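Subject: Re: [produce-sort] Tray layout for mixed fruit

Efren Fajardo wrote:
> The Kapoor sheet still says one kind of fruit per tray. Do we keep
> that for the small lots, or can they be mixed? I have 8 trays left
> and no room on the Arkside shelf.

Mixed is fine for small lots. The single-kind rule was written for the 600-piece intake in April and was never meant for table sorting. Use the shallow metal trays with the wide rim – the deep ones hide whatever is in the back row.

Set the large pieces at the left and the small round ones toward the back. Yellow fruit should be lifted by its sides, with the stickers kept apart from the fruit.

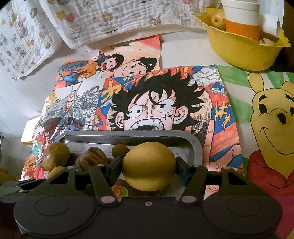
2. Recording

One line per tray, not per fruit. Give the color in plain words (yellow, tan with brown stripes, brown) and leave the variety field blank if you are not sure of it. The last Proltosholm list had 1,893 lines and most of the variety entries had to be redone.

Stickers with no matching fruit go on the last line under "loose labels".

I will change the wording on the sheet tonight. Send corrections to the list – my other address bounces.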